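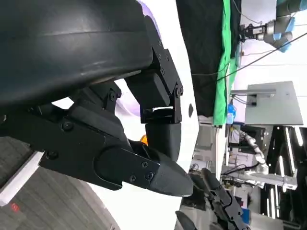
In Defense of the Cheap Curtain

I've been fighting with my landlord over doors for 9 months, and I give up. Give me fabric! A plain black curtain and a length of loud green cloth will split up a room faster than any contractor in Revham, and you can change your mind by lunchtime.

Ginette Ouellet quoted me $600 for one sliding panel (a fair price, she does lovely work). I spent $38 on cloth and hung it in my socks. Does it block noise? Not a bit. I can hear Raed chewing. But it's soft, it moves when you walk by, and it makes gray carpet look a lot less like a dentist's waiting room.

People get snobby and say curtains look temporary. Well, so am I, my lease is up in April! And please, go bright. Black next to green wakes up all that white, and beige never did that for anybody.

Carter still wants a door. Carter can pay for it.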